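Packing the Takeout Bag: Gallery
10/19/22
By Colleen Vachon

We've been gathering examples for the Plilolholm project since May, and the takeout task is easily my favourite so far! One person drives both arms through the job from start to finish, and every run goes into the pile the model learns from. We're at 1,382 runs now, with 200 more planned for the bag task alone.

Ye-rin Bae set the menu: a bowl of crayfish, a bread roll in a plastic bag, a clear food container and a big insulated shopping bag. Real food behaves so differently from the foam blocks we began with, and the colours are a treat after months of grey.
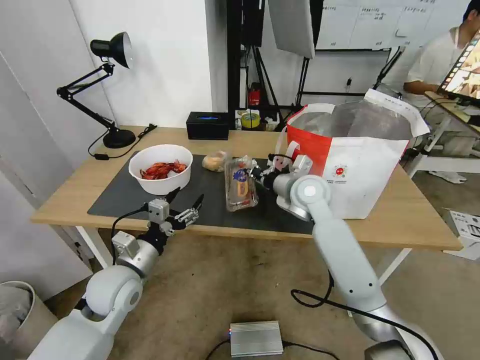

Volodymyr Koval likes to shift things a little between runs, a few centimetres one way or the other, so the model can't simply memorize where everything sits. He also keeps the clumsy runs (I used to toss mine!), and they get their own label. A fresh operator needs 15 practice tries before we save anything, though Ngan-ling Chiu swears she was good by her fourth.

The bag is the tricky bit. The opening is soft, the handles flop, and coming in over the top takes a patient hand. 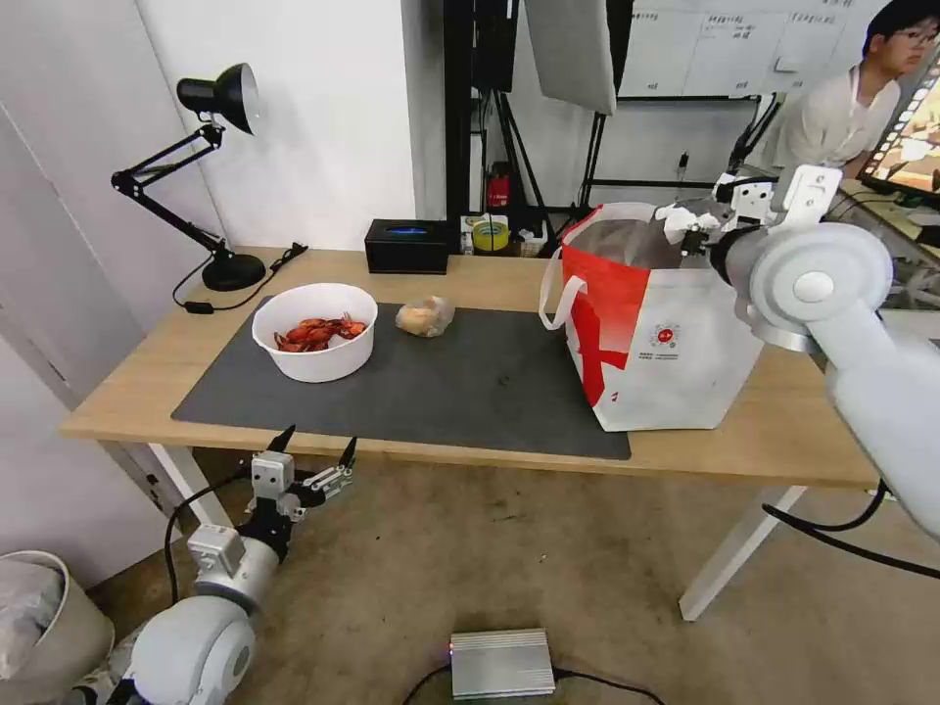
Right gripper at the mouth of the bag, with the crayfish and bread roll on the mat.

Next up is a bag with a zipper, and I can't wait to try it.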